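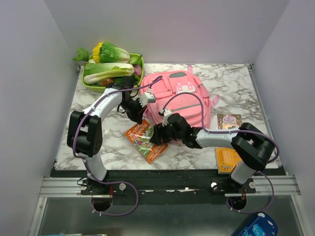
Packing for the school day

The return to lessons in January places fresh demands on the family hallway. Wustetti, the household advice service based in Skeltow, receives more enquiries about school bags in that month than in any other – 3349 were recorded last winter, most of them from parents of children in their first two years.

Eyvindur Þórarinsdóttir, who edits the service's printed guidance, recommends that a bag be laid on its back before it is filled. Books go in first, flat against the rear panel. Lighter articles follow, and the front pocket is kept for small things wanted during the day.

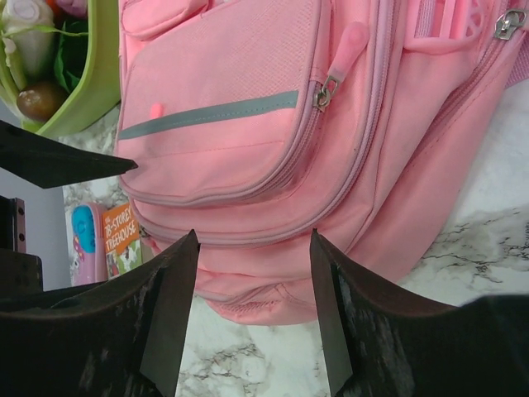
Skeltow Household Review – Issue 40 – Page 2

Zips deserve a regular check. A pull that a child can grip easily, such as the rubbery one on the pink backpack shown, is to be preferred for younger pupils. A reflective strip across the front pocket should be wiped with a damp cloth and left uncovered by badges or key rings.

Creases and smudges tend to gather along the seams, and a soft brush is sufficient for most of them. The full guidance may be requested from the Wustetti office.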